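Accueil | Cahiers | Matériel | Consommables | Plans | Archives

Cahier d'atelier Evano, site de Rusthorpe
27 octobre 2021
Rédaction : équipe atelier

Grande table bois : plateau, baguette métallique, zone de travail, rangement

Reprise des points laissés ouverts en juillet. Le plateau avait été poncé et huilé à ce moment-là, et depuis on n'avait rien noté à part deux lignes sur les auréoles. Relevé complet fait dans la matinée, nettoyage ensuite, remise en place en dernier.

Planéité. Règle alu posée en long, puis en travers, puis sur les deux diagonales. Le plateau fait plus de 2000 mm de long, la règle ne couvre pas tout, relevé fait en deux passes avec recouvrement. Creux maximal à l'avant gauche, passage d'une cale de 3 dixièmes, pas de cale plus épaisse. Le reste est dans la tolérance qu'on s'était donnée. Le creux était déjà au même endroit en juillet, mais relevé à l'époque avec une règle plus courte, donc comparaison à prendre avec réserve. Pas de reprise prévue. Si on doit poser quelque chose qui exige un appui franc, le poser plus à droite ou intercaler une plaque.

Baguette. La baguette métallique affleure. Passage de l'ongle dans les deux sens : aucun ressaut perceptible à gauche, léger ressaut à droite, côté mur. Poussière tassée dans le joint sur toute la longueur. Brosse sèche d'abord, puis poire soufflante, puis chiffon à peine humide. Ne plus utiliser la lame de cutter pour vider le joint : il reste des rayures de la dernière fois, visibles en lumière rasante, courtes, toutes dans le même sens.

Finition. Test à la goutte d'eau à l'avant, au centre et au fond. L'eau perle encore au fond. À l'avant elle s'étale en 7 minutes, ce qui confirme que l'huile a disparu là où les manches et les avant-bras frottent. Huile Goodall, reste un demi-bidon, suffisant pour une couche mince sur l'avant. Couche à passer un soir, sans rien sur la table, chiffon non pelucheux, essuyage du surplus au bout d'un quart d'heure. Chiffons imbibés à étaler à plat dehors, jamais en boule dans la poubelle.

Nettoyage courant. Le produit Trikent laisse un film mat sur l'huile. Essai sur une bande discrète à l'arrière, film toujours visible après deux rinçages. On le garde pour les plans stratifiés et pour le tableau blanc, on l'écarte du bois. Pour la table : eau tiède, un peu de savon noir, séchage immédiat dans le sens du fil.

Auréoles. Deux anciennes, rondes, diamètre des tasses. Elles n'ont pas bougé. La règle du sous-verre n'est pas appliquée, inutile de la réécrire une fois de plus. Proposition : réserver un emplacement fixe pour les tasses sur le bureau du fond, et accepter qu'il s'abîme à cet endroit.

Zone de travail. Contrôle du tracé rectangulaire sur le plateau. Les angles ont été vérifiés à l'équerre, écart négligeable à l'avant, un peu plus fort au fond. La distance au bord avant est de 52 mm, mesurée aux deux extrémités, identique. Repère à ne pas déplacer : les notes de septembre s'y réfèrent. Le tracé est très peu visible dès que la lumière vient de face. À renforcer par de petites marques aux angles, au crayon gras, effaçables.

Petit matériel sur le plateau. La poire noire se pose à l'avant gauche, embout vers soi. On la cherche moins depuis qu'elle a une place. Embout à contrôler avant usage : un embout sale dépose plus qu'il n'enlève. La pièce bleu canard reste au centre. La plaque blanche reste à droite, à plat, face propre au-dessus. Dessous de la plaque essuyé, quelques grains retirés, c'est probablement l'origine des micro-rayures relevées de ce côté.

Fond de la table et bureau. L'écran est sur bras articulé, ce qui libère la surface dessous. L'ordinateur portable et le clavier externe se gênent toujours. Essayer le clavier plus à gauche, ou le ranger debout quand il ne sert pas. Nourriture : à tenir sur le bureau, pas sur le bois. Le tableau blanc est plein, marqueur bleu, à recopier au propre avant effacement. Les croquis du bas sont les plus anciens et bavent un peu.

État du poste :

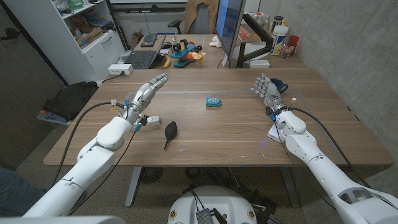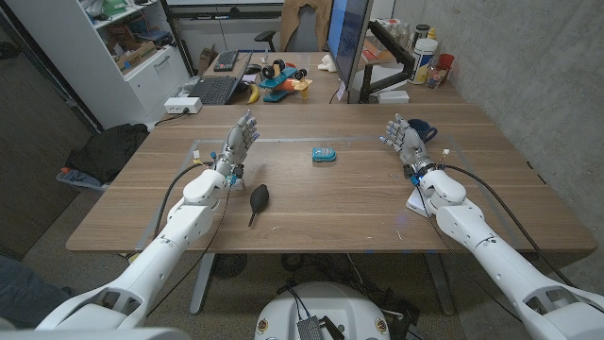
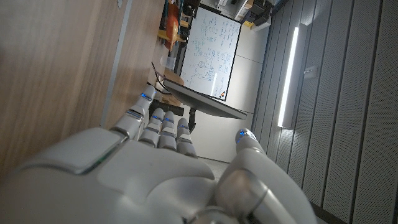
Photos : atelier Evano, Rusthorpe. Reproduction interne libre.

Pour la lecture des teintes, ne pas se fier aux clichés. Le bois sort brun noyer sur le premier, nettement plus clair sur les deux autres. Pour suivre l'évolution de l'huile, il faut une mire grise posée sur le plateau et une balance des blancs fixe, sinon on compare des réglages. Pas de mire au magasin, à commander avec les chiffons.

La tasse bleu foncé est sur le bois dans les deux premières, voir le paragraphe auréoles.

Éclairage. Reflets gênants sur l'avant du plateau en fin de matinée. Store baissé à mi-hauteur : amélioration nette, mais le fond devient sombre et le tableau se lit mal depuis la table. Store laissé au tiers en attendant. Essai à refaire par temps couvert.

Câbles. Passage par l'extérieur des deux côtés conservé. Vérifier que rien ne frotte sur l'arête du plateau, qui n'a pas été adoucie au ponçage et reste vive. Un coup de papier fin sur l'arête avant de passer l'huile, grain 240, à la cale, sans insister sur les coins.

À faire :
- huile à l'avant, après ponçage léger de l'arête
- marques d'angle au crayon gras
- reprise du ressaut de la baguette à droite (vis de fixation à contrôler par-dessous avant de toucher au bois)
- copie du tableau
- commande : chiffons non pelucheux, mire grise, savon noir
- étiquette « pas sur le bois » sur le flacon Trikent

Reste ouvert : le pied arrière gauche. Il porte, mais le patin feutre est tassé et glisse sur le sol quand on pousse la table. Patin de rechange trouvé dans le tiroir, diamètre trop grand, à recouper. Niveau à bulle à repasser une fois le patin changé, et planéité à reprendre dans la foulée.

Contact : atelier Evano, Rusthorpe | © Evano 2021 | Haut de page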